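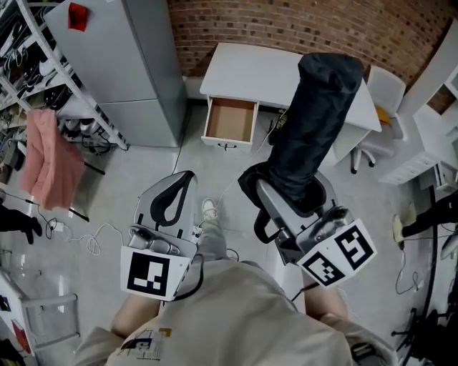

Eimear Gallagher wants it put first, before any of the steps, that you should empty the drawer before you move anything else. Fair enough. She's had more goes at it than me and says every desk at Griltport that came back scratched had a full drawer in it.

Section 4 – Clearing and resetting a desk

For the white desks with the single side drawer. Allow 15 minutes a desk. Longer if the last person left cables.

Before you start

Have ready:
Long fabric bag for the loose kit (one per desk, the black ones)
Two cloths, one damp, one dry
Desk label and pen
Small tub for clips, coins, keys etc

Caution: smooth floors get slippery if you drip on them. Wring the damp cloth out over the sink, not over the desk.

4.1 Drawer

1. Pull the drawer all the way out until it stops. Don't tug past the stop.
2. Take out the big things first. Paper in one pile, everything else on the desk top.
3. Small bits into the tub. Check the back corners, pens roll there.
4. Wipe the inside, damp then dry. Leave it open while you do the rest.

Note: never lean on an open drawer. The load limit on our desks is 15 kg and that means spread out flat, not an elbow on the front edge.

4.2 Bagging the loose kit

5. Lay the bag flat on the desk top, handle towards you.
6. Long things in first – rulers, stands, rolled charts. Then the soft stuff round them.
7. Don't fill to the top. Leave enough fabric to fold over squarely. If it won't fold its too full, start a second bag.
8. Tie the label to the handle. Desk number and the date, nothing else. No names please.
9. Lift with one hand under the bottom end and the other on the handle. Do not swing it across the desk.

Caution: a full bag held by one end will sag and the weight goes to the far end. Watch the wall. Brick is rough and will take a thread out of the fabric in one go. Herman Ong has mended two since March and is not doing a third.

4.3 Desk top

10. Clear the top completley, bag included.
11. Wipe from the wall side towards you. Damp cloth, then dry. Straight away, or it streaks.
12. Pen marks: a bit of washing-up liquid on the damp cloth. No scouring pads, no bleach.
13. Run the dry cloth along the back edge. Brick dust collects there and gets walked all over the room.

4.4 Putting back

14. Paper goes in the drawer first, flat, left side.
15. Tub next to it. Lid on.
16. Close the drawer slowly with a flat hand in the middle. If it sticks, stop, open it, look for something standing up at the back.
17. Check the gap between desk and wall. A hand's width. Desks pushed hard against the brick get chipped corners.
18. Bag goes to the store shelf, label facing out. Stand it up only if it's soft stuff, otherwise lay it down.

Sizes, for anyone reordering

Drawer, inside width: 378 mm
Drawer, inside depth: 400 mm
Bag, full length: 700 mm

So no, the bag doesn't go in the drawer. Not folded round a stand either. People keep trying.

If something's wrong

Drawer comes off its runner – leave it on the floor out of the walkway, tell Wahyudi Krishnan. Don't force it back in.
Desk rocks – turn the foot at the low corner a little at a time, check, turn again.
Bag handle coming loose – empty it, tie a knot in it so it doesn't get picked up by mistake, put it in the mending box.
Label missing – open the bag and compare with the desk list on the Hidayat noticeboard. Still no idea? Shelf marked Unknown, kept till the end of the month.

Spare labels and tubs are in the cupboard by the sink, bottom shelf. Section 5 covers chairs.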